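4. Programar la limpieza por zonas

Vale, ya tienes el Plarell cargado y con el mapa de la casa hecho (si te has saltado el apartado 3, vuelve, que sin mapa no hay zonas). Ahora viene lo que más me gusta de este aspirador: decirle dónde quiero que insista y dónde no quiero verlo ni en pintura.

1. Abre la aplicación y entra en Mapa > Zonas.
2. Toca el salón y arrastra las esquinas del recuadro hasta cubrir el suelo que rodea el sofá.
3. Elige 2 pasadas. Con una se queda corto en cuanto hay migas.
4. Pon la potencia al 70 %. Yo la tuve al máximo una semana y la batería no llegaba al pasillo.
5. Guarda la zona con un nombre que entiendas. La mía se llama «meriendas» — ahí lo dejo.
6. En Horario, escoge la hora. Yo lo tengo a las 7 de la mañana, y en casa ya ni se despiertan.

Nota: en baldosa brillante el sensor a veces se lía con los reflejos. Si ves que da vueltas sobre sí mismo, baja la persiana o apaga la lámpara y vuelve a lanzar la zona. Gemma Bunting, del foro de usuarios, me pasó el truco y me va de maravilla.

Precaución: el aspirador no recoge líquidos. Y vacía el depósito antes de que llegue a la marca roja, que luego el filtro cuesta un mundo limpiarlo. 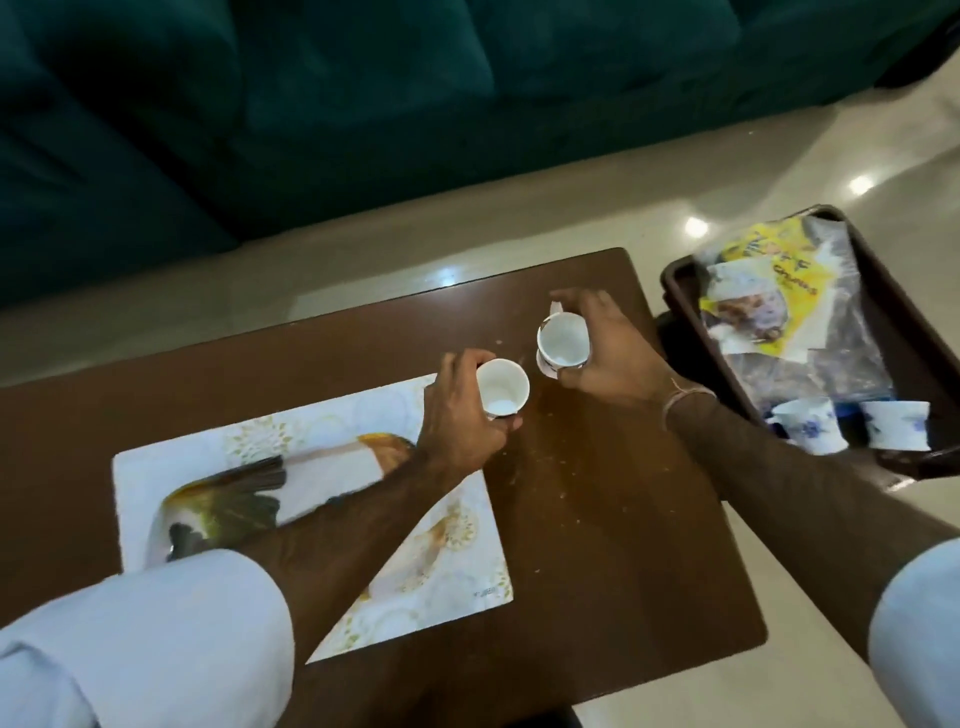
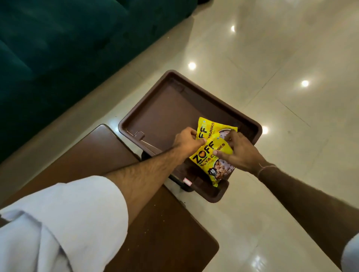 Hora del picoteo: migas en la mesa (primera foto) y paquetes de soja en la bandeja (segunda).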